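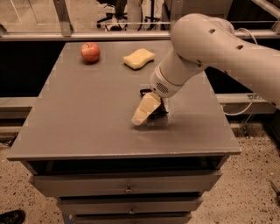

Beyene Courier - Crime and Courts Desk

Print this page | E-mail this page

Notes for the trainee talk, September 13, 2009
Covering a theft case from first call to sentence
Speaker: Imani Obura

Start with the Fuletti bicycles. Most of you will have read the last story we ran and none of the others, so go through it in order.

Overnight in March last year, 81 bicycles were taken from the Fuletti warehouse on the edge of Drullosow. The police press line had it by breakfast as "a quantity of cycles". That was all they gave us. The number came from the owner, Mamta Tomar, who picked up the phone herself when we rang. Ring the victim. If they don't want to talk they will say so, and you say thank you and leave your number.

What we ran the first day: six paragraphs. Where it was, when it was found, how they got in (police said a side door had been forced), what was taken, a line from Mrs Tomar, the police number for witnesses. We had a neighbour who said he knew who had done it. We left that out.

Ask the room: why did we leave it out? Give them a minute.

Answer is libel first. At that stage there had been no arrest. You can't print that a named man is a thief on the word of somebody over a hedge. Taking the name out doesn't always save you either. "A former employee who left in the winter" is one person in a small firm, and everyone who worked there knows which one.

Values. Police said the load was worth "in excess of" a figure. The insurer's figure was lower. We attributed both and did not pick one. Headline said "bikes stolen" with no sum in it. I would do the same again.

THE ARREST

Two men were arrested. From the moment of arrest the case is active for contempt. Write this on the board: ACTIVE = ARREST, WARRANT, SUMMONS OR CHARGE. It stays active until they are released without charge (unless on bail), acquitted or sentenced, or the case is dropped.

Things to stop doing at that point:
- previous convictions, even if you wrote them up yourself last time
- anything that treats the arrest as proof
- pictures of the suspect if identification might be an issue
- the neighbour with the hedge

"Helping police with their inquiries" - please don't use it. Say whether they have been arrested. If the press office won't tell you, say a man is being questioned and find out on what footing.

We normally don't name people before charge. It is the editor's decision and there are exceptions, so ask.

Check the website as well. In this case an old story came up under "related articles" with one man's earlier court appearance in it. Brijesh Tomar on the web desk spotted it before I did. (No relation to Mrs Tomar. He was asked that all month.) Old stories don't always have to come down, but a link from a new one is a different matter. Tell the web desk as soon as there is a charge.

MAGISTRATES' COURT

First hearing lasted as long as it takes to drink a cup of tea. It went up to the Crown Court from there.

Reporting restrictions: at a hearing like this, before the case goes up, you are limited to a short list unless the restrictions are lifted. Names, ages, addresses and occupations of the defendants. The charges. The court and the magistrates' names. The lawyers. Date and place it is adjourned to. Bail arrangements, but not the arguments about bail. Whether legal aid was granted. That is more or less it. There is a card in your folder with the full wording, use the card and not my version of it.

One of our trainees that year heard the prosecutor say in the bail application that the bikes had been traced to a lock-up. Very good line. We couldn't use it until the trial. She kept her note, dated it, and it went into the background piece.

Get the address right. There can be two people of the same name in a town this size. We once left out a street name and got a letter from a Cladarier man's solicitor, because his customers thought it was him. The correction was longer than the story.

Practical: no recording without the court's leave. No photographs in the building. No sketching in the courtroom. Phone off, really off. If the usher asks who you are, tell them. Learn the names of the list office staff.

TRIAL

Trial took 3 days. Ásdís Bisgaard covered it for us and I'll hand over to her for ten minutes here.

(Ásdís: opening, the lorry driver's evidence, jury sent out, what she filed and when. She has her own notes.)

Points to pick up if she doesn't:
- nothing said while the jury is out of the room gets reported until the verdicts are in
- the opening is what the prosecution says it will prove. Write "the court heard" or "the prosecution said"
- the defence has to appear in your copy. If you can't be there for the defence case, say in the story that the men deny the charge
- put "the trial continues" at the end, and mean it, so go back

One man was convicted of handling. The other was acquitted. We gave the acquittal the same page and nearly the same length as the opening. He had been on page one with his photograph, and he rang to say he had seen it. I don't know of any rule that says you must, apart from fairness in the report, but it is the practice on this desk.

Careful with the wording. Handling stolen goods is a separate offence from burglary. Nobody has been convicted of the burglary. Our first web headline said "Bike burglar jailed" and was up for a little while. Sarla Ahuja changed it.

AFTERWARDS

Almost 3,000 people read the sentence story online. Far fewer read the acquittal. Leave that there, somebody will ask about it.

Mrs Tomar got some of the bikes back. That made a short piece of its own.

Exercise if time: hand out the list sheet, everyone writes four paragraphs on the first hearing. Collect them. Common mistakes are ages missing and the bail arguments put in.

Break, then Sarla on inquests.

Contact the Crime and Courts Desk | Copyright Beyene Courier | Back to top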